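Vulimora Outdoor Patrol Unit

The Vulimora is a wheeled patrol unit for business parks, colleges and public grounds. It follows a set route across paved areas and sends its forward view to the site control room. Each unit covers up to 900 meters on a standard round and is supplied with a charging dock and operator software.
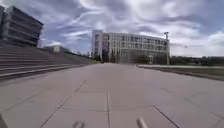
Effect on Site Staff

At the Skodbridge site, grounds officers formerly walked every round on foot. Routine rounds of the open paving are now assigned to the unit, and officers attend when an alert is raised. No posts were removed. Staff received training in August, and shift patterns were revised with their agreement.

"My team spends more of the shift with visitors and less of it on the log sheet," said Sobia Tanoli, site operations manager.

Wide plazas with long flights of steps along one side are mapped before delivery, and the steps are entered as a closed boundary.
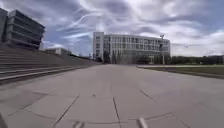
Officers may pause a round at any time from the control room or by handset. Full charging takes 90 minutes. Orders and service requests should be addressed to Cirilo Tapia, Customer Support.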